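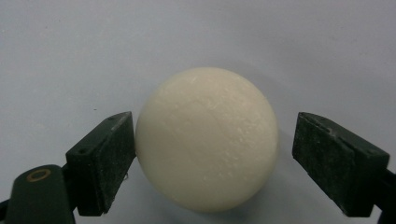 Augustina Asante Brings a Surprise Date to the "Drasement" Premiere

Augustina Asante walked the carpet for her new movie "Drasement" on 7th January with the woman she plays in it, retired distance swimmer Yakubu, who has gone by her last name alone since her racing days.

The two arrived together in matching navy coats and stayed side by side through most of the press line. Asante stopped for pictures with fans near the theater doors, and Yakubu signed swim caps that several of them had brought from home.

"She told me she'd come if the seats were good," Asante said. "I called the studio that same afternoon."

"Drasement" follows Yakubu through the year she left her coach, moved back in with her sister and trained alone in a lake outside her hometown. Asante, best known for the legal drama "Wevo," spent eight months in the water to get ready for the part. She did nearly all of her own swimming in the movie, including a night sequence that closes the second act.

Yakubu was on set for part of the shoot last August. She said she kept quiet at first and then started correcting the extras on how they stood on the starting blocks.

"I couldn't help it," she said. "They were standing like they were waiting for a bus."

Inside, the 1,301 seats of the old Drallel Theater were full, and a second room was opened for guests who did not fit in the main hall. Asante introduced the movie with a short speech from the stage. She thanked the crew, her parents and the lifeguards who worked the lake scenes, then asked Yakubu to stand. The applause went on long enough that Asante gave up on finishing her notes and sat down.

The director was not at the screening, having come down with the flu, and sent a message that was read before the lights went out.

The pair were seen talking through the opening credits. Asante said later that Yakubu had spotted her own childhood kitchen, which was rebuilt for the movie from family snapshots, and wanted to know who had picked the curtains.
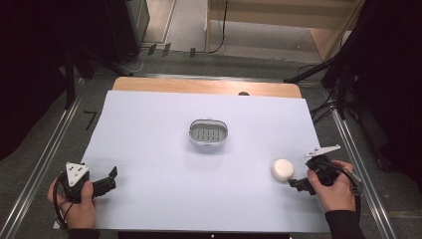

Party Moves Across the Street

Guests went on to a party at a hotel across from the theater, where the band played songs from the soundtrack. Yakubu left before the cake was cut. Asante stayed until the end and was joined by two of her "Wevo" castmates, who had flown in that morning.

Asked about awards talk, Asante said she had not read any reviews and did not plan to until the movie had been out for a while. Her next job is a stage play, with rehearsals starting in the spring. She has also signed on for one more season of "Wevo."

Yakubu said she has no plans to work in movies again, though she would like to see this one a second time, with her sister. The sister is played by a newcomer who was cast from an open call that drew 1,318 people.

"Drasement" opens in select cities this week and expands to 1,000 screens later in the month. A portion of opening weekend ticket sales will go to a fund that pays for swimming lessons for children in Yakubu's home county.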